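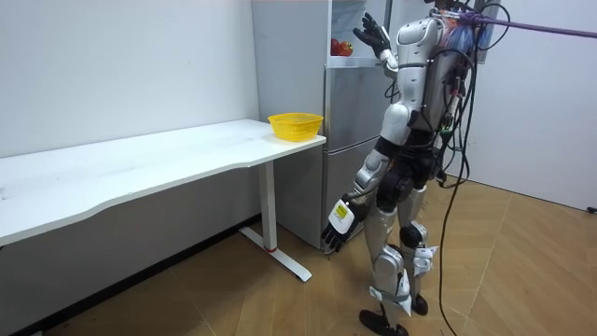
Mevlow wrote:
> The paperback of Flirmont is listed at 439 pages, but my copy stops at 431. Did anyone else on the list get a short one?

Mine was short too. The last 8 pages are missing, so the story ends before the sisters reach the harbor. The hardcover has the full text. 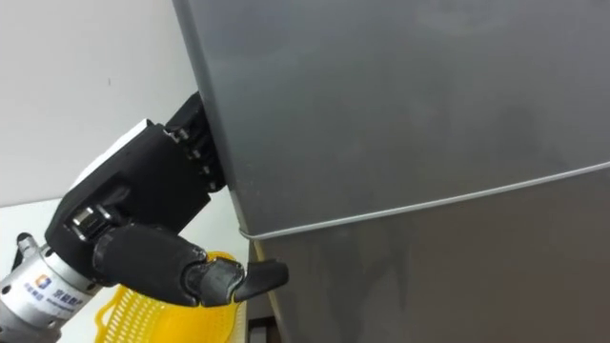 Hand at the upper refrigerator door.

I wrote to Tavside Books in January and they sent a new copy in 2 weeks. They didn't want the old one back. Give them the printing number from the copyright page when you write.

The store still has 300 in stock and can't say which printing they are, so check the last page before you buy.
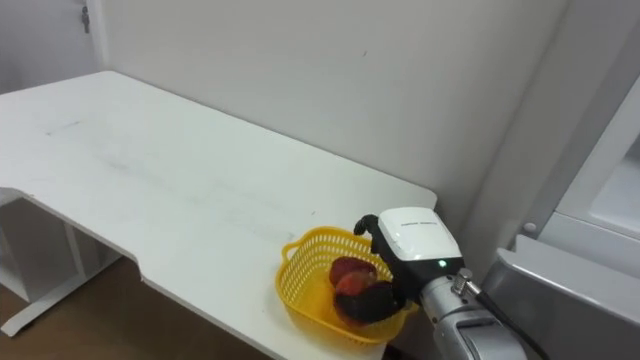 White desk with a notch in the near edge.

Has anyone started the Mwaipopo collection yet?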